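**From:** Olga Iturra
**To:** the indexing list
**Date:** 19 January 2020
**Subject:** Re: Re: letter-by-letter or word-by-word (was: am I losing my mind)

> Sabina Havlíček wrote:
>
> Dear all, I'm new to the list and new to indexing, so please be gentle. I have agreed to do the index for a history of a river valley. It is 731 pages of proofs and the publisher's instructions come to one line, which says "comprehensive but not too long."
>
> My questions:
>
> 1. Letter-by-letter or word-by-word? I have "New Bridge" and "Newbridge" and they are different places, and I have moved them around so often that I've stopped being able to see them.
>
> 2. Half the families in the book have names with accents. Does Ľ sort with L or after it? The author says after. The editor says "wherever looks nice."
>
> 3. What do you do with a man who is mentioned on practically every page? He is a miller. He isn't the subject of the book but he will not go away. At the moment he has a string of page numbers that runs to five lines.
>
> 4. The author wants an entry for "weather."
>
> Any help welcome. I'm working on paper slips for the first pass, which my sister thinks is the funniest thing she has ever heard.
>
> Sabina

Sabina, welcome. You've asked four questions, three of which have caused people to leave this list in a temper, so you're settling in nicely.

I'll take them in order, with the warning that I did a valley book of my own once, for Temlow, and have opinions left over. It was the history of the Jondidia and the mill towns along it, Irkville being the one that anybody has heard of, if they have ever missed the exit for somewhere else. The finished index had 2,899 entries. Temlow asked if it could lose a third. I asked if the valley could.

**Letter-by-letter or word-by-word.** Pick one, write it on a card, and prop the card where you can see it. Word-by-word puts New Bridge up with New Mill and New Year flood, ahead of Newbridge. Letter-by-letter ignores the space, and then you get New Bridge and Newbridge side by side like two people who have come to the party in the same coat. For a book with a lot of place names I go word-by-word. For medical books I go letter-by-letter. Ľubica Hrnčiar will write in before supper to say that I have this backwards, and she has been doing it longer than I have, so listen to her as well.

With your particular pair I'd add something in parentheses no matter which system you use. "Newbridge (village)" and "New Bridge (at the weir)," or whatever fits. A reader who has the wrong one in mind will look it up, find a bridge where they wanted a pub, and blame you. Two words in parentheses is cheap.

And if the publisher has a house style, it's in a PDF that the editor has never opened. Ask for it by name. Ask for "the index section of the style guide." If you only ask whether there are any preferences you'll be told no, and then you'll get a list of them after you send the file.

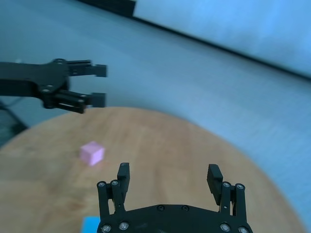 **Accents.** In Slovak, ľ is normally filed with plain l, and so are ĺ and l's other relations, while č, š and ž get their own place after c, s and z. Ch goes after h, which has ended more than one friendship. So your author is wrong about Ľ but would be right about Č, and I'd bet money that somewhere in a family tree he has been corrected about the second and is now applying it to everything.

But you are writing an index in English for people who read English, and most of them will look for Hubáček under H-u-b and for Č under C. I file as if the accents weren't there, print them anyway, and put a line at the top saying so. People do read the line at the top, if it's short. Mine for the Jondidia book said "Accents are ignored in filing." I had written a full paragraph first, with a bit of history in it. Svetozár Hubáček was kind enough to cross the whole thing out.

While we're on it, check your software. I was using Olvera at the time and it sorted every accented capital after Z, so that the Ľs and the Čs were all living together past the zinc works, in a sort of suburb. I didn't notice until second proofs. If you're on slips you'll be spared this one. You'll have the cat instead, or the draft from the hall.

(Your sister can laugh. I still do the first hundred pages of any book on slips. It makes me slow down and work out what the author thinks the book is about, as opposed to what it says on the jacket.)

**The miller.** Every valley has one! Mine was a lockkeeper who sued people. He turned up in chapters on the floods, chapters on the school, and once, for no reason I could ever find, in a footnote on bees. The string of page numbers with nothing to tell them apart is no use to anyone. A reader who wants to know about his second marriage isn't going to try five lines of numbers one after another. They'll close the book and watch television.

So he gets subheadings. The usual advice is to break up an entry when it passes five or six locators, and I'd keep to that for everyone except the miller, where you can be stricter. Some things I learned the long way:

- Throw out the passing mentions. If the text says the road ran past the miller's gate, that's about the road.
- Keep the subheadings short, and start each with the word a reader would look for. "marriage to Anna," not "his later marriage."
- Put them in alphabetical order unless it's a real life story, in which case date order can be kinder. Don't mix the two in one entry. I have mixed the two in one entry.
- When he turns up inside somebody else's entry, check that the page numbers agree. They won't.

My lockkeeper ended up with a column and a half. I thought it was excessive, and then the only letter I ever got about that index was from a woman in Irkville who was his great-granddaughter and wanted to know why the bees were missing. I'd cut the bees as a passing mention. I've thought about the bees a good deal.

On cross-references, go easy. The Jondidia book had 203 of them by the time I was tired, and a fair number of those were *see* references that sent you to another *see* reference. There was one complete circle: "Dams, *see* Weirs," "Weirs, *see* River works," "River works, *see* Dams." A reader could have gone round in there until retirement. Do a pass at the end for nothing but cross-references, following each one with your finger. It's dull work and goes well with the radio.

Also, if the target of a *see* has only a page number or two, drop the *see* and give the pages in both places. It takes up the same line. Sending someone across the index to collect a single number is just making them run errands.

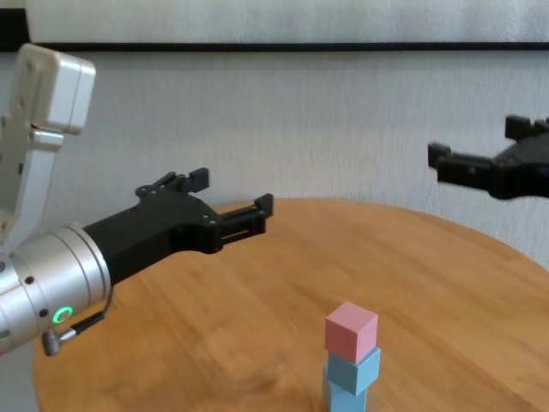
**Weather.** Oh dear. Yes. Authors always want weather, and what they mean is that they wrote a nice passage about fog. I'd go through and see what's really there. If there's a flood, index the flood, with its year. If there's a drought that shut the mills, index that. Then you can have a small "weather, *see* drought; floods; frosts" and the author will find it, and feel looked after, and leave you alone. If what is there turns out to be fog on five different mornings, I'd tell him gently that fog is a mood and can't be filed.

What you shouldn't do is add an entry called "valley." You'd think it goes without saying. The Jondidia author asked for "Jondidia River" as a main entry in a book with the Jondidia River in the title, and I spent an evening trying to be grown-up about it. In the end I gave it an entry for the things that are about the river as a piece of water (source, length, changes of course, name) and nothing else. That works pretty well. The name one was worth having, as the book gives three separate origins for it and believes in all of them.

A practical matter you didn't raise: get the page count for the index in writing, and get it before you begin. "Comprehensive but not too long" means there are some blank pages left at the end of the last section and they haven't worked out how many. Ask. If it's eight pages in two columns you can do the sum and find out now that the miller can have ten lines. It's much worse to find out later, with the miller already fully furnished.

And ask what happens if the pages move. They'll promise you final pages. Somebody will then restore a map in chapter 4, and everything after it goes up by one, and you'll get a cheerful email about it late in the afternoon. Agree on a fee for that in advance. Ľubica Halás has a very good paragraph for this that she puts in all her letters, and I've been stealing it for years. It should be in the list archive, under a subject line about parking.

I can send you the Jondidia index if it'd be any use, circle and all. It's scanned from the printed book and slightly crooked. Skip the Ms.

Olga

P.S. Hubáček, if you're reading, I still have your copy of the old filing rules. It has been on my "return" shelf long enough to need dusting.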